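Sun 7 May

**Pruvotley opens its second repair counter, in Birkdale**

Well, we did it! After 20 months of asking every landlord in town (and getting turned down by most of them), Pruvotley is opening a second small-appliance repair counter, in the old Saleveo dry-cleaning shop on Ponce Street in Birkdale. Doors open the first Saturday in July and I could not be happier.

If you haven't met us, I started Pruvotley in my garage with one soldering iron and a box of fuses. Last year we took in 703 appliances at the first counter, mostly kettles, hand mixers and toasters, plus a waffle iron that came back four times. Most went home working. The ones that didn't got stripped for parts, and those parts are now sorted in the new back room, which still smells a little of starch.

Prices stay the same as at the first shop. A look-over is free, a basic repair is a flat $50, and you'll get a call before we order anything. We don't do microwaves or anything with a gas line, sorry! Bring the cord, please. You'd be surprised how many people leave it plugged in at home.

On Thursday evenings we'll run a free class on kitchen counter care: emptying crumb trays, checking cords for cracks, knowing when a heating element is done for. Kids are welcome with a grown-up, and the seats are mismatched but comfy.
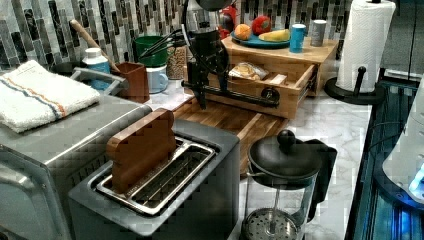
One customer from the first shop wrote in to say she had already thrown out two toasters before she learned that a stuck lever is often a five-minute fix, and that she plans to bring her sister's along in July. She also asked for longer Saturday hours. We're working on it, and for now it's nine to four.

The Birkdale counter is at 1663 Ponce Street, with parking behind the building. Reporters are welcome to drop in any afternoon while we're painting, just knock loudly because the radio is usually on.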